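December
By the Zisa product desk
Reading time: 2 min

Grildale Table Top, Bordered

The Grildale is a flat work top for craft rooms, classrooms, packing areas and shared kitchens. It is sold as a top only. Legs and trestles are listed separately under Bondach, and any Bondach frame made for a medium top will fit.

We ship it with the border already attached. The underside is drilled for bolts, and the bolts are in the bag taped beneath. Two people should lift it, and it should travel on edge – never flat with weight on it.
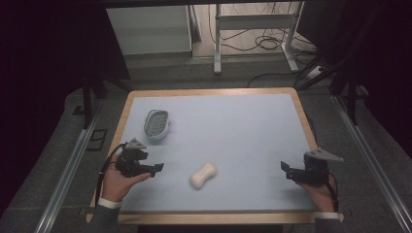 Page last changed: December, bolt sizes corrected

A wood border around a pale, matte surface is the style most of our customers ask for. Small things such as a ribbed soap dish are easy to find on it at the end of the day. The border can be sanded and oiled again when it gets marked. Use a plain furniture oil and keep it off the middle panel.

Specifications

Load, spread evenly: 43 kg
Thickness at the border: 19 mm
Bolts supplied: 6
Assembly time: some 20 minutes with a hand driver
Finish: matte only

The gloss version was dropped from the range. We still get requests for it, but the matte wears better under daily cleaning and we have no plans to bring gloss back.

Cleaning

Wipe with warm water and a little dish soap, then dry with a soft cloth. Do not use scouring powder. Paint and glue should come off while still wet. If glue has set, lay a damp cloth over it for a few minutes and lift it with a plastic scraper. Bleach will dull the border.
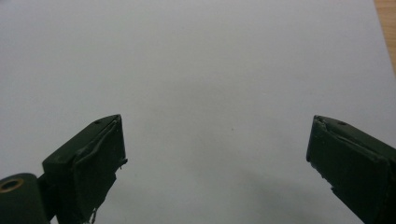 Lighting matters when you choose a top for close work. Under a bright ceiling fixture a shiny surface throws the light back at whoever is sitting at it, and people end up moving their chairs. A pale matte surface under even light looks like the one shown, with soft changes of tone and no sharp highlights. It can lean a little toward lavender-gray in places, so hold a paint card against it if you are matching walls.

Ordering

The Grildale is item 700 in the Zisa list. The Sultana is the same top with rounded corners and takes the same bolts. Orders for either go out on a pallet, and the driver will need a clear path to the door. Check the corners before you sign – chips reported later are handled as a repair.

Spare borders are sold in full sets.

Contact Zisa sales | © Zisa | Back to top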